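Household Skills for Beginners
Handout 3: Small kitchen tools and where they stay
Prepared by Indira Poduval, Putatwood Evening Course

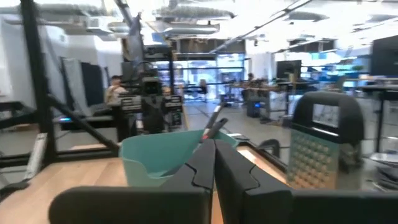

In the last handout we spoke about plates, cups and pots. These are easy, because they have a flat bottom and they stack. Today we speak about the tools that do not stack. In most homes they end in one deep drawer, and the person who cooks must search in it with one hand while something is burning.

1. Two kinds of tools

For this course I divide small tools in two kinds.

Standing tools can stay upright alone. The box grater is the best known. Also a pepper mill, a funnel turned over, a measuring jug.

Leaning tools fall down if nothing holds them. Spatulas, tongs, scissors, ladles, whisks. They need a bin, a jar or a hook.

Please do not put a standing tool into the bin with the leaning ones. A grater in a bin scratches the others, and you will scratch your fingers when you reach for a spoon.

2. The bin

A plastic bin with a rounded rim is good enough for our purpose. Glass jars look nice but they are heavy to wash, and Mr. Menon has already broken one of ours in July. The bin should be lower than the tools, so that the handles come out above the rim and you can take one without touching its neighbor. Handles go up, always. The exception is a sharp point, for example a skewer. This we keep in the drawer, in a sleeve.

A light color inside the bin helps you to see crumbs and water at the bottom. Empty it once a week, wash it, and let it dry before the tools go back.

3. The grater

Most accidents in our class happen with the grater — not while grating, but while washing it. Hold it by the top handle. Brush from the inside to the outside, in the direction of the holes. Cheese comes off with cold water first, then warm. If you begin with hot water the cheese becomes like glue.

When it is dry, put it upright next to the bin, handle on top. Leave a hand's width between them.

4. Exercise for pairs (20 points of the 62 for this unit)

a) Take all tools from your drawer and lay them on the table.
b) Sort them in standing and leaning.
c) Put back only what you used in the last month. The rest goes in the box marked Siseck, for the storage room.
d) Change places with another pair and find a peeler, tongs and a grater in their arrangement. Write down what was difficult to find.

Vignesh Kamath will collect the sheets. Write both names, please.

For next time: read the pages on knives and cutting boards, and bring one dish towel from home.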